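The gripper you can repair before lunch

Opinion

For most of this year I have been trying grippers, and I have come to an opinion which some of my colleagues do not like. I think we spend too much attention on which gripper can pick the most kinds of objects, and too little on which gripper lets us understand why it failed. I want to defend this opinion here, with our own small experience, because I see the same discussion in many teams and it always goes in the same direction.

Our task is bin picking. There is a metal bin, there are bars in it, and the arm must take them out one after another. The company that asked for this work, Vondberg, has shallow bins at the start of a cutting line, and a person empties them by hand during the whole shift. To a visitor it looks like a very easy problem. A bar is a simple shape. It has no handle, no soft parts, no surprising geometry. I also believed it would be easy, and I wrote this in the project plan, in a sentence I would now like to remove.

We compared three ways to hold a bar. The first was a two-finger gripper with flat metal fingers, quite old in its idea. The second was a soft gripper from Monow, with air chambers, which closes around the object. The third was a vacuum tool with a row of small cups, built for us by a workshop in Ornville. All three were tried on the same arm and with the same camera above. We made 173 attempts with each one before I started to write down conclusions, and we kept the bars the same too: red and green, of different lengths, dropped into the bin without any order.

If you look only at the success number, the soft gripper won. It was better than the flat fingers by 9 attempts, and the vacuum tool was far behind both, since round surfaces and small cups are not good friends. On the basis of this number the decision should be quick, and in the first meeting it was quick. I was the one who asked to wait.

My reason was the failures. When the flat fingers failed, I could say in almost every case what had happened. The finger came down on the bar and did not go beside it. Or the bar was too near the wall and there was no room for the outer finger. Or it closed at the end of the bar and the weight turned the bar out of the grip. These are three different problems and each of them has a different answer: one belongs to the camera calibration, one belongs to the planner, one belongs to the choice of grasp point. After each failure I had something to do in the afternoon.

When the soft gripper failed, we stood around the bin and had theories. Perhaps the pressure was low. Perhaps one finger folded inward when it touched the floor. Perhaps the bar moved in the last moment. We watched the recordings slowly and the soft fingers covered exactly the place we wanted to see. A failure that gives you only theories is an expensive failure, and this cost is in no table I have ever read in a brochure.

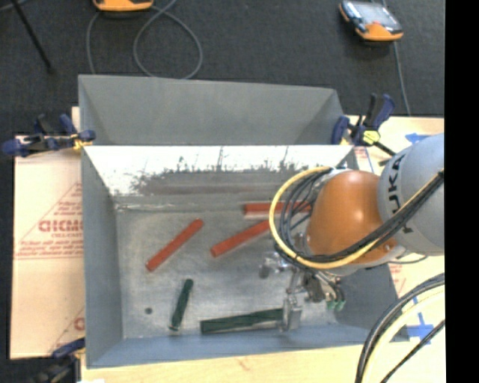 Page last changed: September

The bars near a wall taught me the most. In the middle of the bin, every gripper looks clever. Next to the wall the gripper body suddenly matters more than the fingers: how wide it is, where the fittings stick out, which side the cables go. I have read many comparison papers where the width of the gripper body is not mentioned once. The payload is mentioned, the stroke is mentioned, the force is given with two decimals. But with a bar lying close along a wall, the question is only if this thing can come down there without touching something, and for this question you need a drawing and a ruler.

The same is true for cables. We lost more working hours to cables than to fingers. A cable that hangs in a loop beside the wrist is fine in one orientation of the arm, and then the arm turns to reach a bar that lies diagonally, and the loop goes between the camera and the bin. The vision program then reports fewer bars than there are. It took us an embarrassing time to understand this, because we were looking for the mistake in the software, where mistakes usually live. A camera mounted above the bin is a good choice only until the arm comes in. I would advise everybody to take pictures with the arm in place, in its worst position, before they pay for a camera.

And there is the reflection. A metal bin is a bad mirror, which in my opinion is worse than a good one. A worn floor and a bright wall give you shine in one place and gray clouds in another. Our depth camera did not like the back wall, and it put points behind it, as if the bin continued into the next room. A colleague wanted to paint the inside matte black. It would have helped, of course. But at Vondberg the bins are metal and scratched and they will stay so, and I do not see the value of solving a problem in my laboratory which the customer will keep in his hall. We left it unpainted and changed the position of the lamp. The problem became smaller and did not disappear.

I should be fair to the other side. The strongest argument for the soft gripper is that it forgives. If your camera is wrong by a few millimeters, the soft fingers will still close around something, while the flat fingers will hit the bar from the top and the arm will stop with a force error. For a team with weak vision, this forgiveness is worth money. I accept this. But I also saw what it did to us. In the weeks with the soft gripper, our calibration became slowly worse and we did not notice it, for the gripper was hiding it. When we changed back to the metal fingers, the first morning was a disaster. I do not blame the metal fingers for this. They told us a thing that had been true already for some time.

A second argument is surface damage. Metal on metal leaves marks, and some customers cannot accept marks. Here I have no answer except to ask first. We asked Vondberg, and the bars are cut and ground later, so a small mark has no importance. If you move polished parts, please ignore my whole essay, or put rubber on the fingers and ignore only half of it.

The third argument is about the future. People say to me: today you have bars, tomorrow you will have something else, so buy the gripper that can take everything. I have heard this sentence for many years and I have rarely seen the tomorrow come. What comes is the same part in 6 lengths. For this, two fingers are enough. And if one day a really different part arrives, it is possible to make new fingers in an afternoon, as they are only a flat piece of metal with holes in it. Ours were redrawn four times. The last version is narrower at the tip, and it goes down beside a bar where the first version could not.

This brings me to repair. One of the soft fingers got a small cut from a sharp bar end. A new one had to be ordered, and we waited nine days. During this time the arm stood still and I wrote reports. The metal finger was also damaged once – it was bent when it was pressed into the floor of the bin by a wrong height value, my own mistake. We took it off, made it straight in the vise, checked it against the drawing and continued before lunch. I do not say that this proves everything. But a machine in a factory is judged at the moment when it is broken, and the people who judge it have no patience for a supplier's calendar.

There is a habit in our field to give one number for a gripper, a percentage out of 100 if possible, and to sort by this number. I understand why. The number fits in a slide. Yet I would trade some points of it for a second column, where it is written in how many of the failures the team could name the cause on the same day. In our tests the old flat fingers would be first in this column with a large distance. I tried to convince Sönmez, the integrator which will install the cell, to include such a column in their acceptance test. They were polite. They said that the customer does not pay for explained failures, he pays for bars. This is correct, and still I think they will pay for the unexplained ones themselves, during the first months after the installation, when their engineer must drive there again and again.

We will go to Vondberg with two flat fingers, a better place for the lamp, and the cables tied closer to the wrist than the arm's manual shows it. The Monow gripper stays on our shelf and I will use it for another project with bags, where it is really the right tool. The open point is the last bar, when it lies exactly along the wall and there is no gap for a finger. At the moment the arm pushes it away with the side of the fingertip and then tries again. It is ugly to watch – but when it fails, I know why.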